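Workshop tips: when the dosing arm over-pours

If you run a two-armed bench robot for measuring out sauces, glazes or liquid soap, sooner or later you will get a bad pour. Ours in the Zallodthorpe workshop logged one in October. The job was a light squeeze of dressing into a cup, and the arm kept squeezing after the target weight had gone by. The controller, a Drolto unit, finally stopped with fault 3601, and by then the cup had spilled over onto the scale.

Fault 3601 on our unit means the weight reading stopped changing while the gripper was still closing. The manual tells you to clear it and carry on. We don't recommend that. Work through the checks below first, with the arms parked and the power to the grippers off.

Scale asleep. Most cheap kitchen scales shut themselves off to save the battery, and ours did it in the middle of a run. Turn off the auto-off if yours allows it, or use a scale with a mains adaptor. The Bernano bench scale we tried as a replacement has a setting for this, three menus deep.

Tare taken too early. The cup has to be sitting still on the platform before the zero is set. Wait 7 seconds. It feels long, but a tare taken while the platform is settling will throw off everything after it.

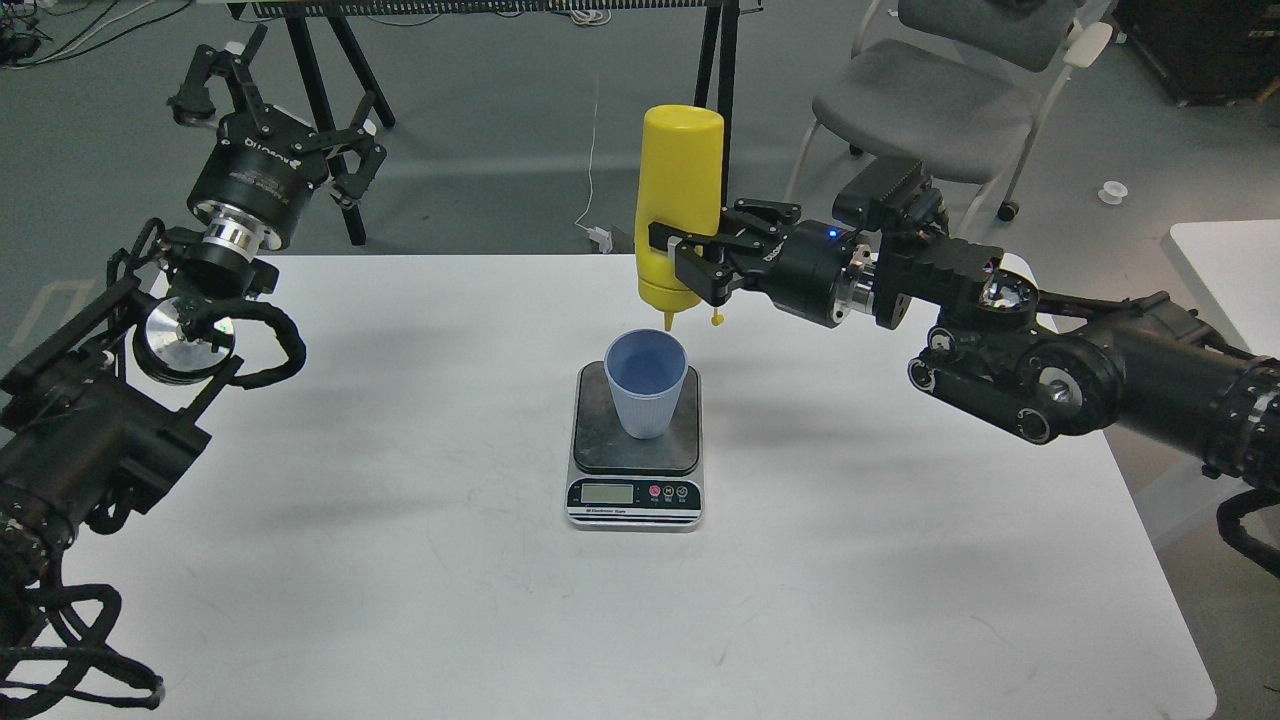
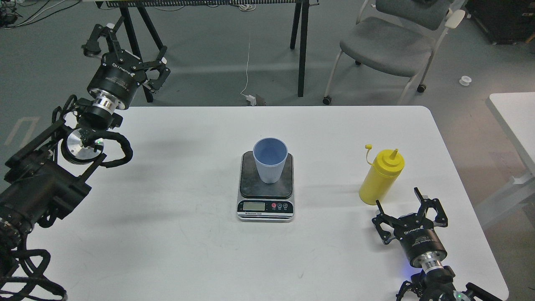 Grip force is the next thing to look at, and it caused most of our trouble. We had set it for a full bottle, which is stiff, and never changed it as the level went down. A half-empty bottle gives way much faster under the same force. With the nozzle held just above the rim of the cup, as in the first picture, there is very little time to catch an over-pour, so start with a low force and bring it up in small steps. Write the setting on masking tape and stick it to the controller.

Nozzle blockages. A bit of dried sauce in the tip holds everything back, then lets go all at once. Soak nozzles in warm water at the end of the day and poke them through with a skewer. Check the colour of the rinse water - if it's still cloudy, do it again.

Stop button. Keep it within reach of wherever you stand to watch, and test it every morning before the first pour. Ours had ended up behind a bin. Keep your hands away from the fingers until the gripper power is off, even if the arm looks parked.

Cleaning up. Unplug a mains scale before wiping it. Use a damp cloth, never a dripping one, and go easy near the buttons. Sauce that gets under the platform will make the readings drift for days.

We have done 284 pours with the lower force and the fault has come back 3 times, each time with a blocked nozzle. Sharifi sells a wider tip that might help with thick sauces, but we haven't tried it yet.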